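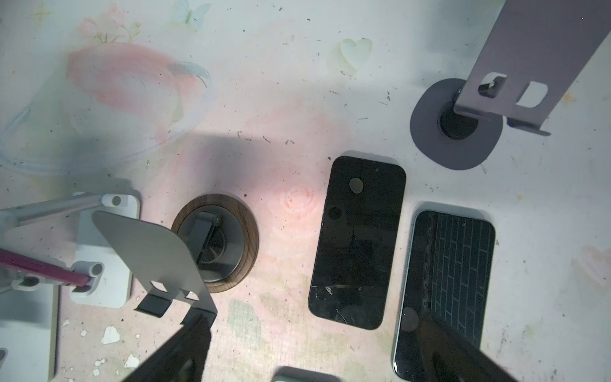

According to one longtime visitor, it was the stands that people in Dernness had been asking for, far more than the phones themselves. The Espiritu phone library has now put a whole tabletop over to them, butterflies and roses and all.

Old handsets go upright in holders, so anyone popping in can compare sizes without picking everything up – a small thing, but a very welcome one!

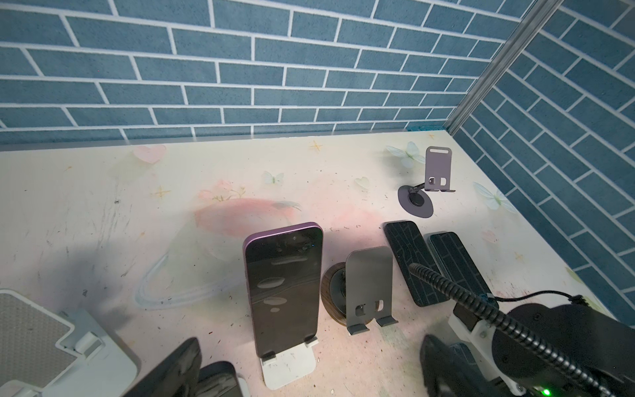 Stands to borrow, too
Members may take home 2 stands at a time and keep them until September, and a cracked phone is no bar to joining in.

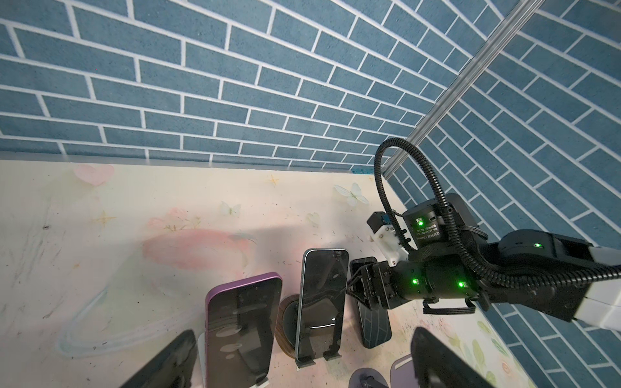

Espiritu opened its lending shelf with help from the Plinirden repair shop, and it has been a friendly, busy corner ever since. Newcomers who can't tell one dark screen from the next can start with the purple frame or the light blue one.
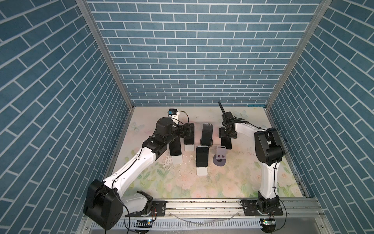

Could we have a few stands low enough for a bedside table, a reader in Prunomham asks, and Espiritu says it is looking for some now.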